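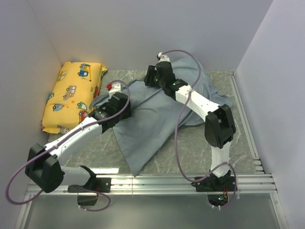

Two-arm cloth handling cell: build report
Project group: Homa Moradi, Pouran Ghaffari, Ghazal Taheri
Supervisor: Parvaneh Khosravi
Built at the Hurkura shared workshop

1. Aim

The aim of the project was to build a small enclosed cell in which two arms could take hold of a piece of cloth, spread it and fold it once. The arms had to share one mounting and one power supply, and the whole cell had to be movable by two people, as the workshop bench is booked by other groups in the evenings. Folding well was a secondary aim. Most of the marks, and most of our time, went on the mechanical build and the wiring.

2. Mounting

Both arms are fixed to a horizontal aluminium rail at the front of the cell. Our first design had each arm on its own base plate, clamped to the bench. This was quick to set up but the distance between the bases changed every time a clamp was knocked, and the stored positions were then wrong for one arm or the other. With the rail, the bases stay put relative to each other even when the cell is carried.

The brackets were drawn by Pouran and printed in the workshop. The first pair cracked along the layer lines at the bolt holes. The second pair was printed on its side with thicker walls and has held since April. Bolts are checked with a hex key before each session.

3. Enclosure and floor

The walls are plain and pale so that the cloth stands out from the background in the camera view. An earlier version used bare board with a visible grain, and the edge finder picked up the grain as cloth edges. The floor panel is grey with a faint marbled pattern. We expected the same trouble from it, but at our threshold setting the veining is ignored.

A cutout in the floor panel leaves the board under the right arm open to view, so the indicator light can be checked without taking anything apart. Mahtab Asadi from the workshop asked us to fit a cover over it before the cell is left unattended. This has not been done yet.

4. Cables

Cable routing took longer than any other part of the build. Each arm has a thin purple cable that runs out to the gripper end. In the first layout these were tied tightly along the segments, and the left one pulled out of its connector when the elbow was fully extended. We then left a free loop at each arm. The left cable swings out past the side of the cell and comes back under the rail. The right one arcs over the arm and then comes down through the middle of the workspace before going round the base.

The right-hand route is poor. The cable crosses the area where the cloth is worked, and on several runs it was caught between the gripper and the fabric. A route behind the elbow would be better but needs a longer cable, which was on order from Jestier at the time of writing.

5. Test items

The main test piece is a dusty blue-grey cloth that creases easily. Creases were left in on purpose, as a flat cloth is too easy to pick up along its edge. A small yellow pillow printed with cartoon vehicles was also used, to see how the grippers coped with something thick. They could hold it by a corner but not carry it across the cell without it turning.

6. Results

A run was counted as good if both grippers closed on the cloth and kept hold until the fold was made. Of 136 runs, 114 were good. Most of the failed runs were missed grips, where the fingers closed above the fabric. The rest were cable snags on the right arm, plus 2 where the controller lost contact with the left arm and had to be restarted.

Grip height turned out to matter more than grip force. Pressing the fingers down lightly on the cloth before closing gave a small ridge of fabric to hold – without this step the fingers slid over the surface. Pressing too hard bent the fingertips and tripped the current limit. The final setting was found by trial and is stored separately for each arm, as the two do not sit at quite the same height.

7. Remaining work

Refit the right cable behind the elbow.
Make and fit the cover for the floor cutout.
Repeat the runs with a heavier cloth.
Replace the restart procedure for the left arm with an automatic one (Ghazal has a draft).

Drawings for the brackets and the wiring list are in the workshop folder under Hirnolari, which is the working name of the cell.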